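Gister Support - Ticket 26
Product: Purodden hand-held gripper pair (trial kit)
Raised by: Jianguo Ren
Opened: 3/5/18
Status: waiting on customer, who is waiting on us

Customer's report: "Your leaflet says the Purodden handles 'all household fabrics'. Mine handles most of them. On thin, floppy stuff the jaws close nicely on a corner, then I lift and the corner stays behind. Pictures attached."

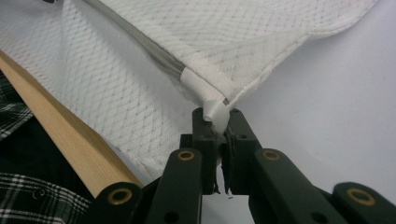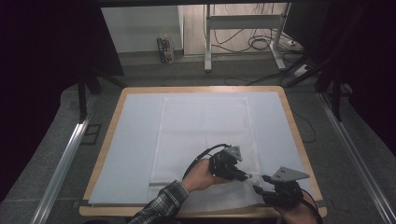
Attached by customer: jaws closed on the small white tab, and both grippers at work over the white fabric on the table.

Reply 1 (Fang, support): Thanks for these. The grip on the tab looks fine to us. Does it slip there too, or only on the plain cloth?

Customer: Only on the cloth. The tab is the one thing it truly loves. Sadly my towels are not made of tabs.

Reply 2 (Fang): Please wipe the jaw tips, run the closing check from page 11 and try 8 lifts with each hand.

Customer: Done. Left dropped 2, right dropped all but one. Page 11 is about the carry case, by the way - the closing check is on page 26.

Reply 3 (Fang): Noted, and passed to whoever numbers the pages. It sounds like the right-hand tips. A new set is coming from our Drustska store, in around 8 days. Please don't file the old ones down in the meantime.

Customer: How much filing is too much?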